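The Night Train to Pitska

The train to Pitska was late again, and my aunt had already eaten both sandwiches (the egg one was supposed to be mine). She had been telling the whole waiting room about the summer of 2000, when she danced at the Flolusetti Hotel until the band went home and the waiters had to hum.
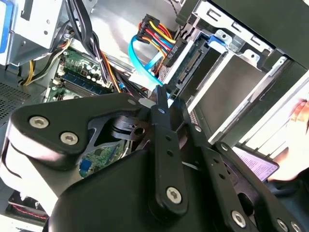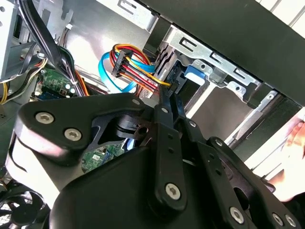
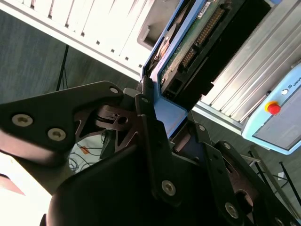 Ellis wondered aloud, from the far bench, whether that wasn't the summer the Flolusetti had been closed for painting. My aunt folded her sandwich paper very slowly, the way she does, and allowed that there had been a smell of paint, yes, and that her good green shoes had never been the same. Then she moved over to make room, and the two of them argued happily about the color of the walls until the train came in at 10.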